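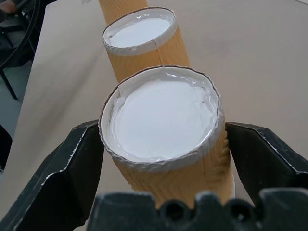 Lendia: young players on loan come back with worse sharpness, what am I doing wrong?
Asked by Nadège Maillard in Career Mode

Hello everyone, first time posting though I've been reading this board for ages and it has got me out of all sorts of muddles. I'm playing career mode in Lendia, second tier, with a club I made up myself and have grown far too fond of. My squad is full at 26 and I've got two lads of eighteen who are never going to get a game ahead of my first-choice wingers, so in the January window I sent them both out on loan, thinking they'd play every week and come back ready.

Well, one of them did come back a bit better. The other (my favourite, naturally, a left-footed lad with lovely dribbling) came back with his match sharpness in the red and his morale on the floor, and now he's asking to leave altogether! I did pick the bigger club of the two that wanted him, because I assumed better training ground, better players around him and so on. Is that where I went wrong, or is there some setting I've missed? I've looked all through the loan screen and the only thing I can find to change is the wage split.

I don't want to sell him. I've already turned down a bid from Dedeck which was silly money for our level, so please tell me I haven't thrown that away. 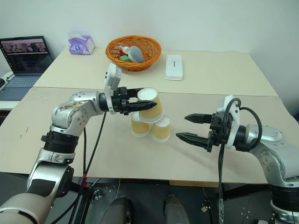

This page was last edited on October 5, 2026

oldmillend

Don't panic, he's very much saveable, and I've been exactly where you are with a goalkeeper I'd had since the youth intake.

Yes, it's the bigger club. The training ground counts for a little, but what really moves a young player on in Lendia is minutes, and the bigger side will only pick him if he's better than what they've got. Before you accept an offer, go into the other club's squad list and sort by position. If they have two left wingers rated above yours, he'll be sat on the bench all spring. I send mine to clubs that look a bit hopeless on paper and they come back flying.

There is a setting, as it happens, and it's easy to miss. On the loan offer, choose Negotiate when you'd normally just press Accept, then go down past the wage split. You should see "Expected role", and it starts on Squad Player every single time. Change it to Regular Starter. Some clubs will walk away, which is a good sign they were never going to play him. If they agree, tick the recall clause too. You can't add it afterwards, as I found out with the goalkeeper.

As for getting him happy again, this is what I do:

Start him in the early cup rounds, against the weakest team you can find.
Bring him on at 60 minutes in league games when you're winning. Any later and the sharpness hardly shifts.
In training, put him on match practice. Leave the skills drills until his sharpness is out of the red.
When he comes knocking about leaving, pick the answer where you ask for patience. Don't promise him starts unless you mean it, the game does remember and he'll be twice as cross.

Mine took until the spring to come round properly, so give it time. And well done for turning down Dedeck, they come back with more in the summer if he's playing well. Do let us know how he gets on, I'm quite invested in this lad now!

pie_at_halftime

just sell him and buy someone from Lobo, their academy is full of wingers and they're cheap. you get attached and then they retire

corner_flag_carol

Agree with nearly all of what oldmillend says, and I'd only add one thing about the role setting. If you simulate straight through the window the assistant can accept loan offers for you, and he always takes them as they come, so Squad Player again and no recall. Look under Staff, then Duties, and take loans off him. I had a whole season of this before I noticed, and I'd been blaming the difficulty level and all sorts.

I'm not so sure about the sixtieth minute business. I bring mine on later than that and they seem fine, but I play longer halves, so it may well be different for you. Worth trying both and seeing which suits.

Also, have a look at whether he's been moved to the right while he was away. One of mine came home with a new preferred position and I'd been playing him on what was now his wrong side, poor thing, and wondering why he was so miserable.

Related on Pakance
Can I recall a loaned player outside the window?
Wage split explained (long)
Youth intake came up with no goalkeepers again
Does morale carry over if I change manager?
Dedeck keep bidding for my captain
Lobo academy: which wingers are worth it?

Contact us | Board rules | © Pakance | Back to top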